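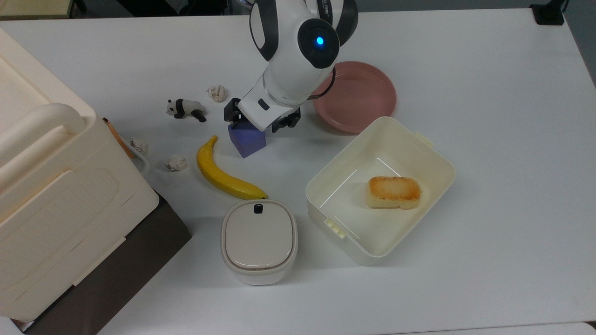
The inventory form had one line per item, and Kirsten Dufour filled it in with a hard pencil. Plate, round, pink. Banana. Container, white, large, open. Under contents she wrote "bread-like item, toasted, one piece" and drew a short line through the rest of the box.

"The cube is purple," said Yuzhen Zheng.

"The form allows blue or violet."

"Then violet."

Kirsten wrote violet. The Drollbridge office had 4000 of these forms and had used 200. Each described a table as it stood when the tenant of record failed to return. Jolon district accounted for most of them.

"Small canister, lid on," Yuzhen said. "Do we open it?"

"Section 5. Closed items are recorded closed."

He bent until his eyes were level with the lid. A thin dark band ran along the seam. He had owned one like it in Beaulieu, and had kept buttons in it, and later a key.

"Estimated contents?" he asked.

"There is no field for that."

She signed, dated the sheet 19 Mar 2025 and turned it around for him. He read it through twice. Then he took the pencil and, in the margin beside the canister, wrote "buttons" -- small, but legible.

Kirsten looked at the word for a while. She put the form in the folder with the others.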